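Looking after a night guard or retainer at home

A night guard that is rinsed and dried every morning will last a good deal longer than one that is dropped wet into its case. The same goes for clear retainers and for the sports guards children bring home in a coat pocket. Most of the work can be done at the bathroom basin with things you already have.

Rinse it as soon as it comes out. Use cool water. Hot water from the tap can soften the plastic enough to change the fit, and a guard that has warped will not go back to its old shape. Never pour the kettle over one.

Brush it with a soft toothbrush kept for the purpose and a drop of plain washing-up liquid. Toothpaste is too gritty for this. It leaves fine scratches that turn cloudy and hold on to stains. Get the bristles into the hollows where the back teeth sit, then rinse until the water runs clear.

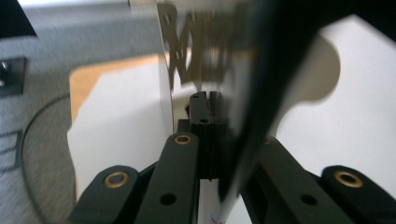 Once a week, give it a soak. Sunday evening is a good time, before the week's packing of lunches and bags begins. Cleaning tablets are fine if the packet says they suit the material. I use the Varetti ones, which come in a tub of 93 and do four guards in our house. Follow the time on the packet and don't leave the guard in overnight, however dull it looks.

For chalky white deposits, use equal parts white vinegar and cool water for twenty minutes, then brush and rinse well. Don't use vinegar on anything with metal clasps or wires unless your dentist has said it is all right, and never mix it with a tablet or with bleach.

The case needs washing too. Do it in hot soapy water every few days, with the guard out of it, and leave it open to dry. A case with holes in the lid is better than a sealed one. Tustora make a vented case with a flat base that doesn't tip off the shelf. 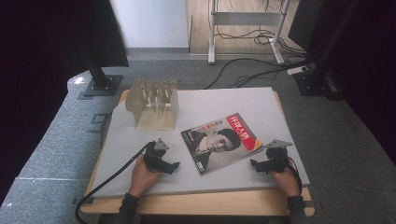 Keep guards well away from dogs, radiators and paper tissues. A guard wrapped in a tissue at the table is the one that goes in the bin. Write a name on the case in permanent marker if more than one person in the house wears one.

If the guard has cracked, stop wearing it and ring the surgery. Household glue is not safe in the mouth, and a rough edge will rub the gum sore. 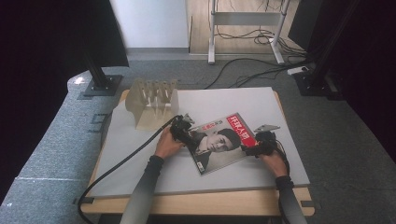

Drying is the step people skip. Shake off the drops, pat the guard with a clean cloth and stand it hollow side down on a folded flannel until the surface is dry. Keep newspaper out of it, and don't rest a damp guard on a magazine either, least of all one with a printed cover like the red and black-and-white of 环球人物. Put it away in the case once it is dry, and take the case along to your next check-up so the fit can be looked at.

Related tips
Getting limescale off a bathroom tumbler
When to change a toothbrush head
Pratavside water: is yours hard or soft?
Cleaning an electric toothbrush stand
Taking toothpaste marks out of a school jumper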